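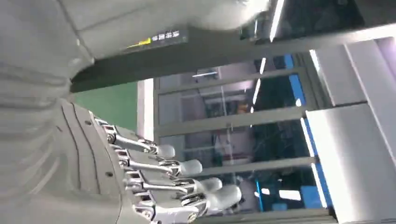 은색 손가락 마디와 하얀 손끝. 뒤로는 유리 칸막이 너머 옆방이 보여요.

검색어를 입력하세요 검색

Wakis 공개 시연회에 다녀왔어요!

2022년 3월 24일

지난 호에서 살짝 예고했던 Wakis 연구동 방문, 드디어 다녀왔습니다. 사실 신청할 때만 해도 자리가 날 줄 몰랐거든요. 대기자 명단에 이름만 올려 두고 잊고 있었는데 전날 저녁에 문자가 와서, 부랴부랴 일정 바꾸고 첫차 타고 내려갔어요. (역에서 셔틀버스를 한 대 놓쳐서 언덕길을 뛰어 올라간 건 비밀입니다.)

오전은 강당에서 하는 소개 시간이었어요. Wakis가 Hosoda와 같이 진행하는 사람형 로봇 프로젝트 이야기였는데, 이름이 Flukow래요. 발음이 플루코인지 플루코우인지 발표하시는 분마다 달라서 저는 그냥 플루코라고 부르기로 했습니다. 슬라이드가 꽤 길어서 중간에 조금 졸았다는 고백도 해 둘게요. 그래도 손 이야기가 나올 때부터는 정신이 번쩍 들었어요. 손 하나를 지금 모양으로 만들기까지 시제품 시험을 2300번 했다고 하더라고요.

그리고 기다리던 시연! 저는 운 좋게 맨 앞줄에 섰어요. 가까이서 보니까 손가락 마디마다 작은 경첩이랑 핀이 들어가 있고, 반짝이는 금속 막대가 관절에서 쭉 이어져 있는데 이게 참 예쁩니다. 시계 속을 들여다보는 기분이랄까요. 손끝은 또 하얗고 말랑해 보여서 만져 보고 싶은 걸 꾹 참았어요. 손바닥은 무광 연회색이라 마디 쪽 광택이 더 눈에 띄고요. 저처럼 기계 부품 구경을 좋아하는 분이라면 여기서만 한참 서 계실 거예요.

시연 순서는 손가락을 하나씩 굽혔다 펴기, 그다음이 물건 집기였어요. 종이컵은 한 번에 집었는데 볼펜은 두 번 떨어뜨리고 세 번째에 성공! 그때 박수가 제일 크게 나왔습니다. 저도 모르게 "오오" 하고 소리를 냈는데 옆에 계신 분도 똑같이 하셔서 둘이 눈 마주치고 웃었어요. 물건은 최대 900g까지 든다고 해요. 생수 한 병은 들고 큰 우유팩은 조금 힘든 정도일까요?

질의응답에서는 손끝 패드를 얼마나 자주 가느냐는 질문이 나왔어요. 지금은 400시간 쓰면 교체하고, 다음 버전에서는 770시간까지 늘리는 게 목표라고 합니다. 가격을 물어본 분도 계셨는데 그건 웃으면서 넘어가시더라고요. 저도 궁금했는데!

아쉬운 점도 하나 적을게요. 시연 공간이 좁아서 뒷줄에서는 손이 잘 안 보였다고 해요. 큰 화면이라도 하나 있었으면 좋았을 것 같아서 설문지에 꾹꾹 눌러쓰고 왔습니다.

다음 시연회는 4월에 한 번 더 있고, 이번에는 Wedodo의 운반 로봇도 같이 나온대요. 신청은 Wakis 홈페이지 행사 게시판에서 받습니다. 가시는 분은 편한 신발 꼭 신으세요, 언덕이 정말 가팔라요. 후기 보내 주시면 다음 호에 실을게요!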